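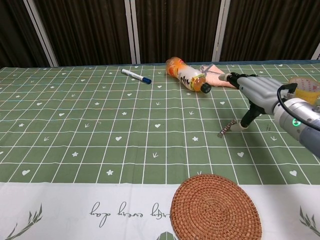
Week 4 handout: Reading an old industrial waterfront

Welcome back, everybody! Last time we got as far as the slipways at Jenwood, and I rushed the end, so I'm starting there again.

A slipway is just a slope. You build the ship on it, you knock away the supports, and down she goes. People get so excited about launch photographs (me too) that they forget to look at the ground, and the ground is where most of the evidence sits once a yard has closed. At Jenwood the slope is about 1 in 20, and you can still make out two lines of timber piles running down into the mud. Go at low tide if you can. The path behind the Flisov warehouse gets slippery, so wear decent boots.

Now, dry docks. Same river, completely different idea - here the water comes to the ship. The big dock at Dasumell is 65 meters long, small by the standards of its day, and it was only ever meant for repairs. Look for the altars, the stepped ledges down each side. Workers propped timber shores against them to keep the hull upright. I once spent an entire afternoon there sketching altars and missed my bus home, which I don't regret at all.

Things to note on your site sheet:

Which way the slope or the dock entrance faces, and how wide the river is at that point
Crane rails, or the gap in the paving where rails used to be
Patches of newer brick or concrete
Anything left from the pump house (at Dasumell it's the low building with the arched windows)

A word about cladding. Sheds put up in a hurry got corrugated iron over a light steel frame, and when the sheets go you can see how thin everything was! The Guimarães shed is the best one we have for this. It kept its frame until 2000, and the concrete bases are still there if you poke around in the brambles.

For next week, bring one sketch plan and 30 lines or so of notes. Rough is fine. Pencil, please - ink runs, and it always rains at Jenwood. We'll put the plans side by side and start on dock gates, beginning with the hinges.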